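How do I keep a small white tabletop bin from turning gross?

Posted by prollberg_mom

Hi all! So I finally bought one of those little white plastic bins with a flip lid and a handle for my craft table, because I was sick of getting up every time I had a scrap of paper to toss. I love it, but after one summer it smells kind of funky, and the inside has gone a bit yellow near the bottom. I mostly put paper in there, plus the odd snack wrapper (okay, more than the odd one). I've wiped it with dish soap and it looks fine for a day and then the smell is back. Do I need a liner? Is there something I can soak it in? And what do you all do with empty water bottles? They fill the whole thing up and then the lid won't close. I don't want a second bin on the table if I can help it, it's not a huge table.

Skurner

baking soda. leave it overnight, rinse in the morning. also stop putting food in it lol

Yasuo Nomura

I've had a bin like that on my work table since I lived in Chiba, and I went through the same thing! Skurner is right about the baking soda, but I'd make it a paste with a little water and really get it into the corners and up under the hinge, which is where mine always smelled the worst. Leave it 20 minutes, scrub with an old toothbrush, rinse, and then let it dry with the lid wide open. I think the drying part is what you're missing. If you wipe it and flip it shut while it's damp, you're back where you started by dinner.

The yellow might not come out. Mine never did, and I quit caring.

For liners I just use the paper bags from the bakery in Stitmont, folded over at the rim. Crumpled paper can go straight in, it doesn't hurt anything. Wrappers I fold up small first so the sticky side is on the inside.

Bottles never go in mine. I lay the empties on their side on the table next to the bin, and they go out to the recycling when I get up for coffee. They hold their shape even when you squash them, so two of them would fill that whole bin and you'd be emptying it all day.

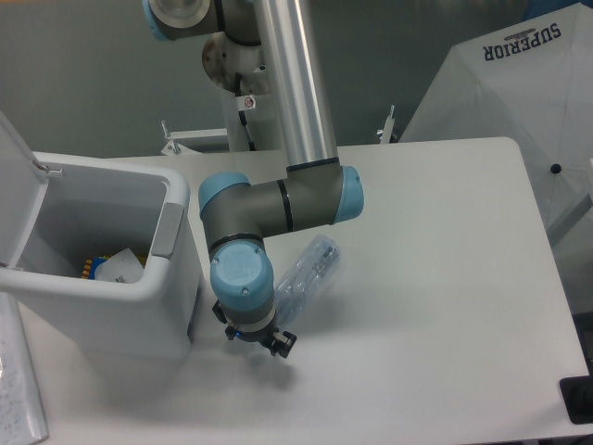 Lid up, paper in the bin, bottle left out on the table.

Oh, and if the smell is still there after two rounds of the paste, try white vinegar on a rag, but rinse off all the baking soda first or it just fizzes and does nothing. Let me know how it goes!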